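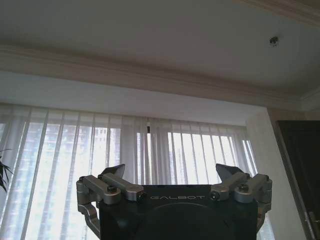
Wrist camera view, fingers open, curtains drawn across the window.

I'm looking for someone to join me on the grasping software at Skamance, and I'd love it to be someone who enjoys a good argument about timestamps!

We're a small team and I look after perception and planning, which means most of my day goes on turning wrist camera pictures into a sensible place to put two fingers. Our planner is called Rurnard. It's mostly C++ with a Python layer on top (the Python bit is nicer, I wrote the C++ bit) and it's grown a lot faster than its tests have. You'd be sharing it with me from day one.

First job would be bright backgrounds. Our depth estimates go a bit wobbly when there's daylight behind the gripper, and I've got 3,000 logged grasps waiting for somebody to dig through them properly. After that, the replay tool, Mathebula, needs a timeline that doesn't freeze on long logs. I've had two goes at it and I'd happily hand it over.

You'll want decent C++ or Python, and to be comfortable with camera calibration or motion planning. Both would be lovely, one is fine. No degree needed. If you've only ever worked in simulation, please still write, I came from games myself.

It's a 10 month contract to begin with, based at our Gakerberg office, with up to 2 days a week from home. We start at ten and we do go home at a normal time.

To apply, send me your CV and 300 words on a bug you chased for far too long, using the form on our jobs page. No cover letter please! Applications close at the end of April and I read every one myself, so give me a little while to reply.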